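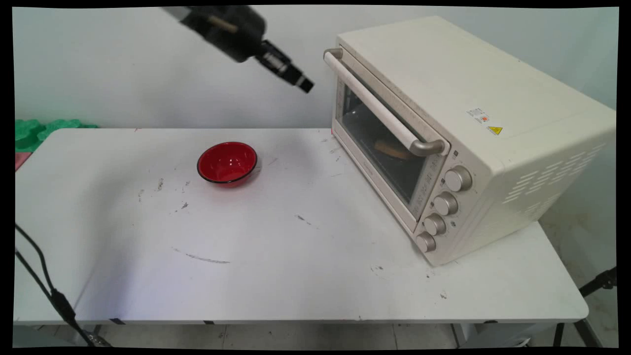
Breakfast is getting slower at the Raramton workshop, and I could not be happier about it!

If you haven't dropped by the shared space since October, the corner by the back wall belongs to Kurero now. That's the name Fedir Shevchuk gave his toaster oven project, and I've been helping him with it most evenings (helping means I hold the flashlight and eat the results). The goal is simple enough to say out loud: a black robot arm opens the door of a countertop oven, takes out the toast, puts it in a bowl and closes the door again. We have been at it for 2 months.

The oven is my old one from home, the cream one with the four knobs and the long bar handle. I gave it up because the handle is easy to get hold of and the glass lets you check on the bread. Fedir liked it right away. The arm liked it a lot less. The door swings down in an arc, and an arm that wants to pull in a straight line ends up dragging the whole oven across the table. We spent a full week just on that. Fedir finally split the pull into a string of tiny moves, each one a bit lower than the last, and now the door comes down nice and easy most of the time.

Most of the time! Last week we did a run of 100 door pulls, one after another, with me calling out the misses and Fedir typing them in. The arm got 71 of them. Before he changed the wrist angle it was getting fewer than half, so we went out for noodles to celebrate.

Toast is the next headache. Bread from the bakery on Srithong Street is thick and stiff and behaves itself. The soft sliced kind folds up the second anything squeezes it, and then you have a sad little taco stuck in the rack. I'm bringing bakery bread until further notice, and anybody who wants to donate a heel or two is welcome to leave it on the shelf with our name on it. We're using the red bowl as the drop spot for now. I wanted a plate, but Fedir says a bowl forgives bad aim, and I've seen his aim.

The software side he calls Mindo, and it lives on his laptop. I won't pretend to follow all of it. It's up to version 251, going by the file names, and he keeps every single one in case he needs to go back (he went back to 240 on my birthday, I remember that clearly).

Money so far: $715 between us, and a good chunk of that was cables and a motor we burned out ourselves. The table was free, and it looks it.

Anyway, we'd like to show it to people. We're in the back corner most evenings from 7 p.m., and if the door pulls keep improving we'll try the whole routine, oven to bowl, at the next open night. Bring butter. We have one knife, and it's Fedir's, so ask him first.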